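Kolus Film Archive
Progress report to the Vosano Fund, second period
Prepared by Sunita Kaushik, project coordinator

Dear colleagues,

I am glad to report on the restoration of "The Ferry at Buvari". In our last report we had found both picture negatives but the sound of reel four was still missing. It has now been located in the Agarwal collection, on a magnetic track which the family kept with the director's letters. The transfer was made in September. There is some hum in the first minutes, and we have decided to leave a little of it so that the voices stay natural.

Scanning of the first 2 reels is complete. The third reel has shrunk more than we expected and must go through the scanner at a slower speed, therefore the grading will begin one month later than in our plan.
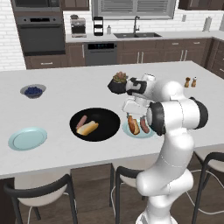
Kitchen island with blueberries and a bowl of greens, computer rendering.

The English subtitles are translated and have been checked once. The songs are difficult, as the boatmen use words of the river dialect, and I would like a second reader before we fix the text.

On the money side, we spent 2000 euros on the sound transfer and 1000 on new cans and cold storage. The subtitles cost 100 euros less than the budget. I ask your permission to move this sum to the printing of the programme booklet.

In the next period we will finish reel three, start the grading and show a test projection to the Agarwal family. Please tell me if you wish to attend, and I will send you the time and the address of the hall.

With kind regards,
Sunita Kaushik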